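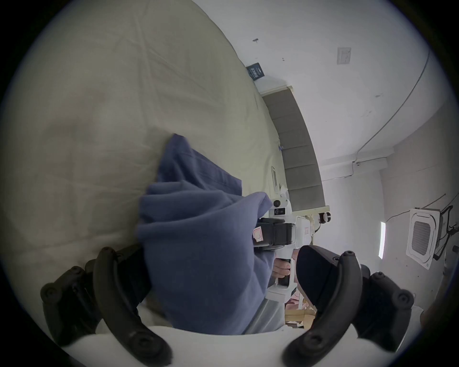

Review: Stollel Home Antigen Test, 20 pack

Verdict: fine in an emergency, poor value as a habit

I came to the Stollel kit grudgingly. We'd been buying single tests from the chemist for ages, whichever brand was nearest the till, and I had no complaint beyond the price. Then in May half the household went down with something that began as a tickle and ended with everybody in separate rooms, and a box of 20 seemed like the grown-up thing to order.

The box is bigger than it needs to be. Inside are the cassettes, each in a foil pouch, a bag of swabs, a bag of pre-filled tubes and a cardboard stand with holes punched in it. The stand is the first disappointment. It tips over if you so much as sneeze near it, a strange weakness in this line of business. I now use an egg cup.

Instructions come on a single sheet folded down to the size of a playing card. The English side is readable if you have good eyes and a lamp. With a temperature at six in the morning you'll have neither, so look at it beforehand. The diagrams don't match the text in one place: the drawing shows you squeezing the tube before the swab goes in, and the words say after. I went with the words.

Using it

Swab both nostrils, stir, squeeze, drops in the well, wait. Anyone who has done one of these could manage it half asleep. The swabs are softer than the ones in the Aston singles and I'll give Stollel credit for that. My youngest, who treats every swab as an assault, put up with it.

The wait is where my patience ran out. The sheet says to read the result inside a fairly narrow window, and the control line on ours came up slowly and stayed pale. On one cassette I stood at the bathroom window tilting it about like a jeweller, trying to decide whether I was seeing a second line or a shadow on the plastic. If a test leaves you asking the rest of the family for a vote, something has gone wrong with the colour of the ink.

We used 11 of them over that rotten fortnight. One had no control line at all and went in the bin. I'm not a lab and I can't tell you how accurate the others were. Neither, I suspect, can most of the people leaving five stars. The listing I bought from had 2,049 ratings, and of the ones I bothered to read a good many were posted the day the parcel landed, praising the delivery. "Arrived quickly, haven't needed it yet" tells you nothing about a medical test.

What I'd want to know before buying

Check the expiry. Mine had less left on it than I'd have liked for a box this size, and the date is printed on the end flap where the shop's own sticker partly covered it. A bulk pack is only a saving if you get through it. We have eight left and I'd be surprised if we use them all in time, touch wood.

There's also an app, called Butero, that you're nudged towards by a code on the lid. It offers to time the test and store your results. It wanted an email address, my postcode and permission to send notifications before it would show me a stopwatch. The oven has a timer. I deleted it.

Compared with the others

The Aston singles cost more per test but have a much darker line, and you can buy one at a time. Ilie does a smaller box with a proper plastic stand, and its leaflet is in type a human being can read. I'd have that one again. Stollel beats both on the swabs and on price, and on nothing else that I noticed.

A negative on any of these doesn't mean you're well enough to go and visit your nan. If you feel crook, stay home, and if you're getting worse or you're at higher risk, ring your doctor whatever the cassette says.

Good: soft swabs, cheap per test
Bad: faint lines, silly stand, tiny print, nosy app
Would I buy it again: the smaller box, maybe, if the shop had run out of Ilie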